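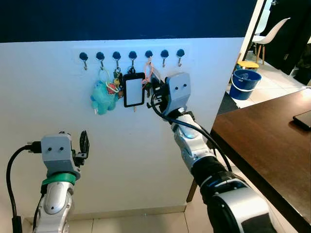
Key rail on the white partition, plush on the first hook, last two hooks free.

Ollow
Rail is up. White, seven black round-knob hooks, on the partition just before the tiled room. Question is load. The pack states 5 kg for the whole rail and gives nothing per hook. Panel is hollow, so I used toggles at both ends. Is a centre fixing worth the extra hole?

Maes61
Keys and a lanyard won't trouble two toggles. The weak point is the hook thread where it enters the rail. Leave the centre alone.

Pedetti
Disagree. The load isn't the keys, it's people yanking them off on the way out the door. I'd put in a centre fixing and check it again in June.

Maes61
A yank is mostly outward and brief. Two toggles will cope.

Ollow
Noted. Second issue is order. I've tried the plush further along and it crowds the keys next to it.

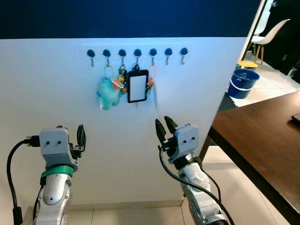
Plush on the second hook, keys on the third, black card holder on the fourth.

Hilde Vermeulen
I'd keep the plush at the end. On the second hook it takes up the width of its neighbour and you're fishing for keys behind it. The card holder is flat, so it can sit anywhere.

Pedetti
Bulky items at the ends, agreed. I'd also move the orange-pink cord to the far right so it has clear wall beside it.

Maes61
Then the weight sits over the two toggles too, which settles the centre hole.

Pedetti
It doesn't settle it. Bunch of keys still hangs mid-rail.

Ollow
Weighed the lot on the kitchen scale: well under 1000 g. Skipping the centre fixing for now. Plush goes back to the first hook. Does anyone have a colour match for the navy above the panel? I nicked it with the level.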